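Ticket: Blue stain / streak on bed sheets after wash, room 23
Opened by: Maiara Damasceno
Assigned: Osvaldo Guerra
Status: open, waiting on reply from Backlund

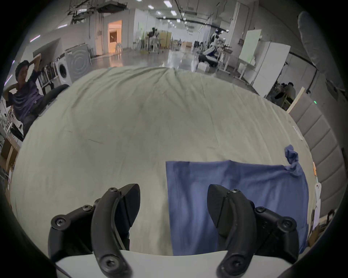

Same complaint as October, marks on the pale sheets after the mixed load. Gray-green set from Totell, flat ones, 50 in stock. Did the check on the big surface by the washers so I could spread one all the way out. Faint dark streak left of center, doesn't brush off. Blue cloth laid flat on the sheet to compare color, one corner is twisted up and won't lie down but the rest is smooth enough. To me the streak looks dark, not blue. Jailson says dye. I say not dye. Need somebody else to look.

What I know so far
Load was sheets plus blue cloths together, which the card on the wall says not to do. Program 2, normal spin. Detergent is the Tomis liquid, same as always, new jug opened that week. Softener none.

Tried
1. Rewash, sheet alone, program 2. Streak still there. Maybe lighter?? hard to say under these lights.
2. Soaked a blue cloth in a white bowl, warm water, 32 minutes (forgot it, meant to do 20). Water stayed clear. So if the cloths bleed they dont bleed in warm.
3. Wiped the door rubber with a white rag, all the way round, pulled the fold open. Gray gunk in the bottom fold. Rag came out with a dark line on it.
4. Ran empty hot cycle. Wiped again, less gunk, still some.

Reply — Jailson Conceição
Still think its the cloths. Warm bowl isn't the same as an hour of tumbling. Did you try hot? Also creases, the sheets come out creased every time and a crease can look like a streak, pull it tight before you decide.

Reply — Maiara
Pulled tight. Still there. Creases go away, streak doesn't. Will do the hot bowl tomorow.

Reply — Osvaldo Guerra
2026-01-08
Gunk in the fold sounds like the answer to me. Seal on that machine is old. Asked Backlund for a price on a new one, part number is on the sticker inside the door, Thaís has it written down too. Until then:
no pale sheets in the front loader
sheets go to the other machine, alone
blue cloths separate, cold
wipe the fold at end of day and leave the door open overnight
Don't bleach the marked sheet yet. Weradine stain bar first, rub in, leave it 2 hours, then wash. If you bleach it we lose the color and cant send it back to Totell.

Reply — Maiara
Hot bowl done. Very slight blue in the water, really slight. Streak is not that color. So Jailson is a bit right about the cloths and wrong about the streak.
Stain bar is on now. Sheet is tagged with a safety pin at the hem, please nobody fold it and put it back on the shelf.

Reply — Thaís Godoy
Part number sent to Backlund. No answer yet. Leaving this open.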